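Print this page | E-mail this page

Search the student reports Go

Do Thinner Bags Mean Less Plastic? A Report on the Serncombe Bag Switch

Hadiza Okafor
Environmental Studies, second-year project
Adviser: Bleddyn Trevor

Why I picked this

In September the Arwood grocery store in Serncombe changed its checkout bags. A poster by the door said the new bag was "lighter on the planet." The bag is thinner, I'll give them that. The poster had no numbers on it, and when I asked at the service desk for some, I was given a second copy of the poster.

My question was simple. If each bag has less plastic in it but people take more bags, does the store hand out less plastic or not?

What the supplier says

The bags come from a company called Declercq. Its leaflet says the new bag "performs like the old one." It does not say who tested it or what they put in it. A loaf of bread and a gallon of milk are different loads, and a bag that passes with one may not pass with the other. I wrote to ask and got a polite reply that repeated the leaflet.

Counting at the checkout

With the manager's permission I stood near the exit and counted bags leaving the store. I did this for 6 afternoons before the switch and 6 after, always starting at the same hour. Before the switch I counted 845 bags. After it I counted 864.

That is a small rise and I don't want to make too much of it. I did not count shoppers, only bags, so a busier week could explain the whole difference. One Wednesday it rained hard and the store was nearly empty until late afternoon. Mr. Trevor told me to put this in the report before somebody else pointed it out.

I also tried to write down double bagging, but I gave up. From where I stood I couldn't always tell one bag from two, and I think anyone who claims they can is guessing.

Bags at home

The store's poster also says the new bags are "easy to reuse." A thin bag balls up small, and once it has been crumpled it takes some patience to find the opening again. I sent a short survey to families on my street, and most said they keep the bags for trash cans. A few said they keep them and then throw them out in one big bundle, which I would not call reuse.

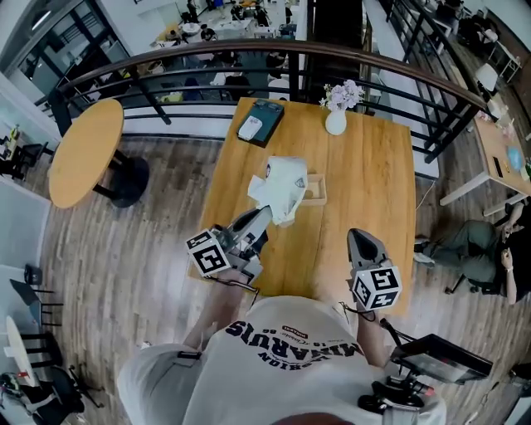 What I could not find out

The store would not tell me how much a bag weighs, and the Vekton kitchen scale I used at home gave me a different answer each time for a single bag. Weighing a stack would have worked better. I had planned to collect 800 bags for that and got nowhere near it.

So I can't say the switch failed. I can say that nothing I was shown proves it worked, and the store was happy to put up the poster anyway. If I did this again I would count shoppers too, and I'd ask for the order records before the switch was made.

Contact | Copyright Serncombe Student Reports | Back to top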